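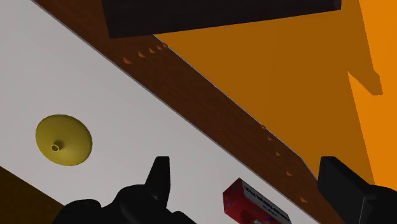

Why does picking up household goods stay with people so much longer than lifting pallets or welding frames?

Because household goods come in every shape there is, and a machine that has to grip them needs either a very tidy setting or a great deal of preparation by somebody who knows the goods well.

Handout for the September session
By Ingeborg Kuhlmann

Last time we talked about the returns hall at Endolwood, where 24 people sort what customers send back, and I promised to say more about what happened to their day once the first arm was planned in. I am going to take my time over it, so please bear with me!
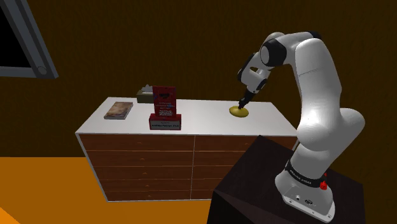 The sorters at Kullby, the smaller of the two Endolwood sites, were asked early on to help decide what the arm should practice on in simulation. They had strong opinions, and I think they were right to have them. A tissue box with a tissue poking out of the top is an everyday thing to a person, but a planner has to decide whether that soft peak counts as part of the box or gets in the way, and a smooth, rounded yellow object is a different problem again from a book lying flat. Mrs. Schmieder, who had sorted returns for 13 years, ended up writing the handling notes for things of this kind, and she wrote them the way she would have explained them to a new colleague (which made them wonderfully readable, if a little long — I can sympathize).

So her job changed before any hardware arrived. In the morning she still sorted, and from two o'clock she sat with the Rulness project team and went over failed grasps.

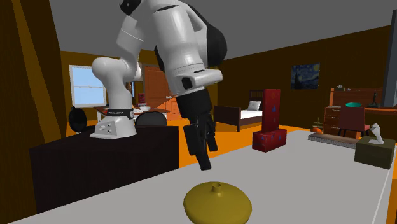

Those afternoons were paid at her old rate for the first 39 shifts, and that caused more bad feeling on the floor than the arm ever did. Her coworkers saw that she was teaching, in effect, and that the pay slip still said "sorter." The rate was put right later on, but some of them had stopped offering suggestions by then.

For next time, please read the Kullby shift notes and mark every task that moved from one person to another. Look out for the small ones, like who resets the line after a stop.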